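**Mechanical watch gaining time after a bracelet swap, is it magnetized?**

*Flora Munro*

Hi all! I have a hand-wound Borilell that my aunt passed down to me, and up until December it ran beautifully (3 seconds fast a day, I was so proud of it). Then I had the strap changed for a steel bracelet and now it races ahead like crazy, several minutes by dinner time. I paid 402 for the last service and I'd love to not do that again. Could the bracelet be doing it? Or my tablet cover, which has a magnet in it and lives on the same nightstand?

*Iddrisu Acheampong*

My money's on the tablet cover! Minutes a day, all of a sudden, is classic magnetism. The coils of the hairspring stick together, the spring acts shorter than it is, and off she goes. Get a plain compass and move the watch slowly over it. If the needle swings, you've got your answer, though a small swing can just be the steel case. A cheap demagnetizer does the job in a few seconds. Press the button, lift the watch straight up and away, and let go of the button only once it's well clear.

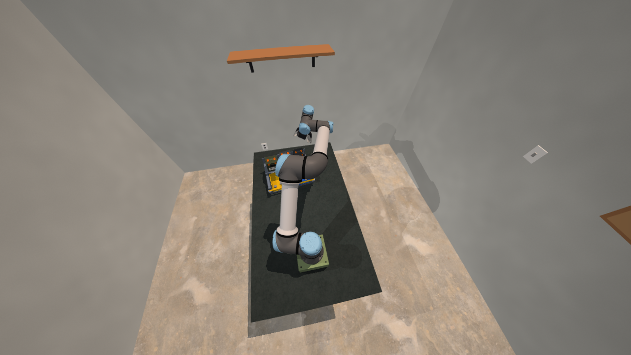
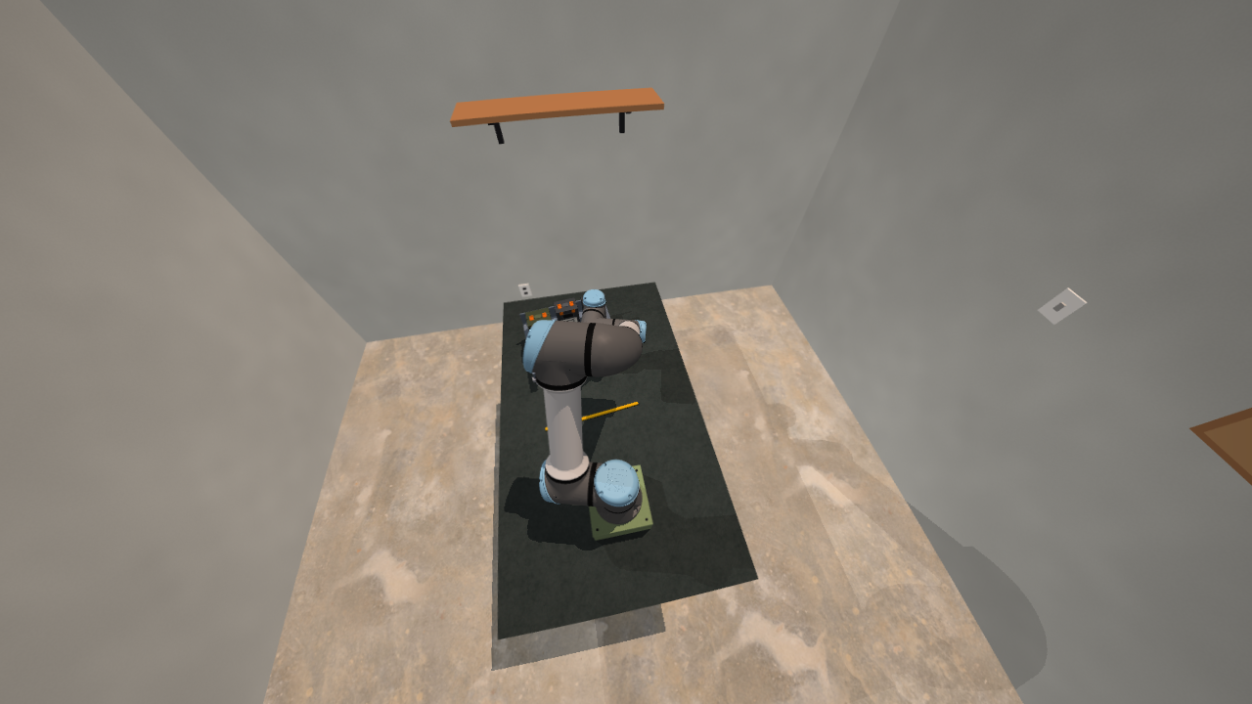 *Renders: Vratislav Vrabec / Prindgate*

I did mine twice, and it's been fine ever since. Keep the cover in another room, or at least across the room!

*Orla Nic Aodha*

could also be a knock, mine did that after I dropped it in the sink. get it on a timegrapher

*Marcela Hrubý*

Agree with Iddrisu on trying the demagnetizer first, but if it still gains afterward, stop there and don't touch the regulator yourself. I did that on my old Grurnus and ended up with a bill for 660. A shop can put it on the timegrapher while you wait, and mine (Kubíček) never charged me for a look. Ask them for the amplitude too. And no, I wouldn't blame the bracelet, unless somebody banged the case getting the spring bars in.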